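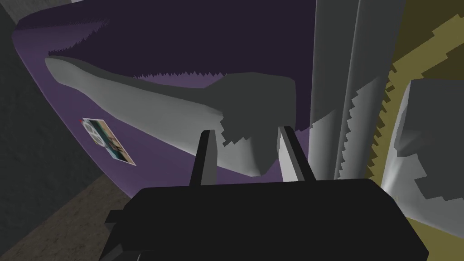 4. Color words in the listings

4.1 Material

The listings come from Furkel, a secondhand site used mainly by people in and near Cilville. Sellers write a title and a free text of any length. There is no color field to fill in and no menu of colors to pick from, so any color word in a listing is there because the seller typed it. We took all listings in the household and clothing sections that were open on 2020-09-18, removed those posted by shops, and were left with 1,451 texts. Of these, 1,148 contain at least one color word in the title, the free text, or both. The remaining listings were kept for the comparison of text length in Section 5 but play no part here.

We counted a word as a color word if it was used to say what color the item for sale was. This leaves out "white goods," "green" in the sense of good for the environment, and colors that belong to something other than the item ("will look great against a gray wall"). Brand names and product lines that contain a color were also left out unless the seller repeated the color elsewhere. "Clear" and "see-through" were left out. "Wood," "oak" and "pine" gave the most trouble. Sellers often use them where they would otherwise use a color, as in "one white, one oak," but we could not tell these uses apart from statements about the material in a steady way, and in the end we dropped them all.

4.2 Coding

Each color word was placed in one of three groups. Basic terms are the eleven single words usually given for English: black, white, red, green, yellow, blue, brown, purple, pink, orange and gray. We treated the two spellings of gray as one word. Modified terms are basic terms with something in front of or behind them, such as "dark green," "light brown," "purple-ish" or "off white." Special terms are everything else: teal, beige, cream, navy, maroon, charcoal, mint, and the less common ones that turned up only in the clothing section.

Purple was placed with the basic terms even though it is rarer than beige in our material. A large, curved purple surface of the kind in Figure 4 would be coded as basic if the seller wrote "purple," as modified if the seller wrote "dark purple" or "purple-blue," and as special if the seller wrote "plum," "violet" or "lilac." The coding follows the word and takes no account of how the item looks in the seller's photos. We did not have permission to store the photos, and in any case the question of whether a given word was a good choice for a given object is a separate one.

Two coders worked through the whole set. They disagreed on 69 listings. Most of these turned on whether a word was a color word at all - "gold" on a picture frame can be a color or a claim about the finish - and a smaller part on whether two words made one modified term or two separate terms. "Blue green cushion" can be read either way. The disagreements were settled by Petronella Shezi, who had written the coding guide but had not coded the listings herself. Her decisions were added to the guide as worked cases and are given in Appendix B.

4.3 Basic, modified and special terms

Basic terms are by far the most common group in both sections of the site. Black and white lead in household items, followed by brown and gray. In clothing, black and blue come first and white drops to fourth place. Purple, orange and pink are rare in household items and somewhat less rare in clothing. Orange is found mostly with plastic kitchen items and garden tools.

Modified terms appear in 332 listings. "Dark" and "light" make up most of the modifiers, as expected from Sibiya's work on spoken color descriptions. "Bright" is used much less often than we expected. Where it does occur, it is nearly always with yellow, pink or red, and it seems to be used as praise: it stands next to words such as "cheerful" and "fun," and hardly ever next to a mention of wear. "Pale" goes the other way and is found near "faded," "washed" and "a bit worn." We have too few cases of either word to test this.

The ending "-ish" deserves a short note. In speech it is common and easy to add to any color. In the listings it is almost limited to three uses: "grayish," "greenish" and "brownish." Sellers who use it tend to use it together with another hedge, for example "sort of grayish I guess" or "greenish, hard to say." It may be that sellers turn to "-ish" when they have already decided that no word fits well, and not as a way of being more exact. A seller of a bedspread wrote "purple, or purplish blue, depends on the lamp," which is one of the few cases where the light in the room is named as the source of the trouble.

Special terms are unevenly spread. Beige, cream and navy behave much like basic terms. They appear without comment, in titles as well as in the free text, and sellers do not explain them. Teal, mint and maroon appear mainly in the free text, often after a basic term has been given in the title. A coat titled "Ladies green coat" is described further down as "more of a teal really." We call this pattern a late correction. It is found in both sections but is more common in clothing.

4.4 Position of the color word

In titles, the color word nearly always comes before the noun, as it does in ordinary English. The main exception is a title built like a list, with the item first and its features after it: "Armchair, blue, two seat covers." This form is more common among sellers with many open listings. These sellers may be copying the layout of store catalogs, or may simply have found it faster to type. Zarkley reports the same form in printed small ads, where space was paid for by the word, but a Furkel title costs the same whatever its length, so price cannot be the reason here.

In the free text, the color word tends to come early. When it comes late, it is usually part of a late correction or an answer to a question from a buyer that the seller has pasted in. Such pasted answers were kept, as they are still the seller's own words.

4.5 Limits

The material covers a single day. Clothing sold in September leans toward coats and school clothes, and a sample from December would probably contain more red and more gold. Several sellers also had more than one listing open, and a seller who likes the word "charcoal" can raise its count alone. We reran the counts with one listing per seller, chosen at random. The order of the basic terms stayed the same except for brown and gray, which traded places in the household section. The special terms changed more, and the order given for them in Table 3 should be read with that in mind.

We also know nothing about the age or first language of the sellers. Cilville has a large group of residents who grew up speaking something other than English, and color terms are an area where a first language may well show through. The spelling and grammar of the listings are too uneven to serve as a guide to this, and we made no attempt to sort the sellers by it.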